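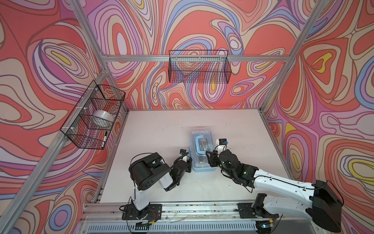
Diebstahl von Kupferkabel im Kreis Stodberg: Ermittlungsgruppe gibt Akten an die Staatsanwaltschaft ab

Polizeidirektion Stodberg, Pressestelle
Stodberg, 5. Juli 2021

Die Ermittlungsgruppe Leitung der Polizeidirektion Stodberg hat ihre Arbeit zu einer Serie von Diebstählen auf Baustellen und an Bahnanlagen abgeschlossen. Gegenstand des Verfahrens sind 126 Einzeltaten in den Gemeinden Bosen und Nundby sowie im Stadtgebiet Stodberg. Die Akten wurden der zuständigen Staatsanwaltschaft übergeben. Gegen zwei Männer besteht der Verdacht des gewerbsmäßigen Diebstahls in besonders schweren Fällen. Beide befinden sich in Untersuchungshaft. Über die Erhebung der Anklage ist noch nicht entschieden. Bis zu einer rechtskräftigen Verurteilung gilt die Unschuldsvermutung.

Sachverhalt

Die erste dem Verfahren zugeordnete Tat wurde im Oktober von einer Baustelle in Nundby gemeldet. Dort war in der Nacht eine Kabeltrommel geöffnet und das Erdkabel in Teilstücken abtransportiert worden. In den folgenden Wochen gingen gleichartige Anzeigen aus Bosen ein, später auch aus den Gewerbegebieten im Osten von Stodberg. Betroffen waren überwiegend umzäunte, nachts unbesetzte Lagerflächen. In mehreren Fällen wurden daneben Erdungsleitungen entlang der Güterstrecke Bosen–Nundby abgetrennt. Personen wurden dabei nach bisherigem Stand nicht verletzt. Auf der Strecke kam es zu Sperrungen und Verspätungen.

Nach den Ermittlungen verschafften sich die Täter Zugang, indem sie Zaunfelder aus den Standfüßen hoben oder Vorhängeschlösser aufschnitten. Das Kabel wurde vor Ort mit einem hydraulischen Schneidgerät abgelängt und in einen Kastenwagen verladen. Der Mantel wurde an einem anderen Ort entfernt. Das blanke Kupfer sollte anschließend in kleineren Chargen bei wechselnden Abnehmern verkauft werden.

Zu den Geschädigten gehört die Dovhaniuk Leitungsbau GmbH, die im Kreis mehrere Trassen für Mittelspannung errichtet. Dem Unternehmen wurden bei einer einzelnen Tat 3.000 Meter einadriges Kabel entwendet. Der Schaden durch Bauverzug und Wiederbeschaffung übersteigt in den meisten Fällen den reinen Materialwert. Eine abschließende Aufstellung des Gesamtschadens liegt noch nicht vor, weil einzelne Versicherer ihre Gutachten nachreichen.

Spurenlage und Auswertung

Die Zusammenführung der Taten stützt sich im Wesentlichen auf Werkzeugspuren. An den zurückgelassenen Kabelenden wurden die Schnittflächen abgeformt und im Vergleichsmikroskop untersucht. Eine Scharte in der beweglichen Schneide erzeugte ein wiederkehrendes Riefenbild. Es fand sich an Kabelenden aus allen drei Tatbereichen. Ein bei der Durchsuchung einer Halle in Bosen sichergestelltes Schneidgerät wurde zu Vergleichsschnitten herangezogen. Das Gutachten der Kriminaltechnik ordnet die untersuchten Spuren diesem Gerät zu.

Ergänzend wurden Reifenabdrücke, Funkzellendaten und die Ankaufsbelege von Metallhändlern ausgewertet. Die Händler sind zur Feststellung der Identität von Verkäufern verpflichtet, soweit die gesetzlichen Voraussetzungen vorliegen. Belege, auf denen Angaben zur Herkunft des Materials fehlten oder erkennbar unzutreffend waren, wurden gesondert geprüft. Ob sich daraus weitere Verfahren wegen Hehlerei ergeben, ist Gegenstand der laufenden Bewertung.
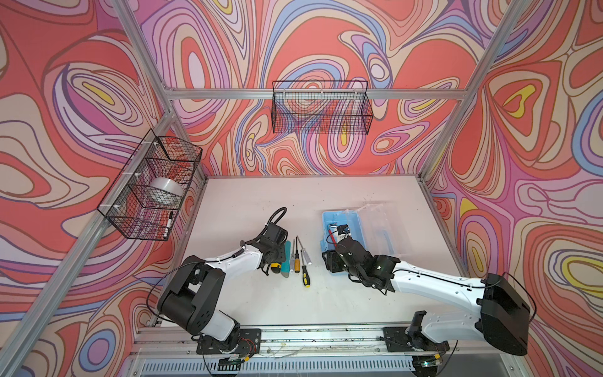 Für Taten, bei denen keine verwertbaren Schnittspuren gesichert werden konnten, erfolgte die Zuordnung über Tatzeit, Begehungsweise und Standortdaten. Diese Fälle sind in der Akte getrennt ausgewiesen. Anzeigen, bei denen lediglich die Warengruppe übereinstimmt, wurden nicht in das Sammelverfahren aufgenommen. Sie werden von den örtlichen Dienststellen weiter bearbeitet.

Sichergestelltes Material

Im Zuge der Durchsuchungen wurden Kabelabschnitte, abgemantelte Leiter und eine Schälmaschine sichergestellt. Ein Teil des Kabels trägt noch die fortlaufende Metermarkierung des Herstellers und lässt sich anhand der Lieferpapiere einzelnen Baustellen zuordnen. Die Rückgabe an die Berechtigten erfolgt nach Freigabe durch die Staatsanwaltschaft. Geschädigte Unternehmen werden schriftlich benachrichtigt. Von Anfragen zum Verfahrensstand einzelner Asservate bittet die Polizeidirektion bis dahin abzusehen.

Auslobung

Für Hinweise, die zur Ermittlung weiterer Beteiligter oder zum Auffinden des noch fehlenden Kabels führen, hat die Dovhaniuk Leitungsbau GmbH eine Belohnung von 3.000 Euro ausgesetzt. Die Zuerkennung erfolgt unter Ausschluss des Rechtsweges. Personen, zu deren Berufspflichten die Verfolgung strafbarer Handlungen gehört, sind ausgenommen.

Von Interesse sind insbesondere Beobachtungen zu einem hellen Kastenwagen mit Dachträger, der nachts im Bereich der Güterstrecke oder an der Zufahrt zum Gewerbegebiet Bosen abgestellt war, sowie Angaben zu Lagerflächen, die kurzfristig und gegen Barzahlung angemietet wurden.

Hinweise für Betreiber von Baustellen

Die Kriminalpolizeiliche Beratungsstelle empfiehlt, Kabeltrommeln erst am Tag der Verlegung anzuliefern und angebrochene Trommeln nicht an der Außenkante des Geländes abzustellen. Metermarkierungen am Anfang und Ende jeder Länge sollten bei der Annahme fotografiert und mit dem Lieferschein abgelegt werden. Zaunfelder sind an den Verbindungsstellen mit Sicherheitsschellen zu verschrauben. Nach einer Tat sind Schnittreste bis zum Eintreffen der Polizei am Fundort zu belassen. Die Schnittflächen dürfen nicht nachgeschnitten oder gereinigt werden.

An abgetrennten Erdungsleitungen besteht Lebensgefahr. Wer Beschädigungen an Bahnanlagen feststellt, hält Abstand und verständigt den Notruf.

Hinweise zum Verfahren nehmen die Polizeidirektion Stodberg und die Polizeiposten in Bosen und Nundby entgegen. Medienanfragen sind an die Pressestelle zu richten. Auskünfte zu rechtlichen Fragen des Verfahrens erteilt ausschließlich die Staatsanwaltschaft.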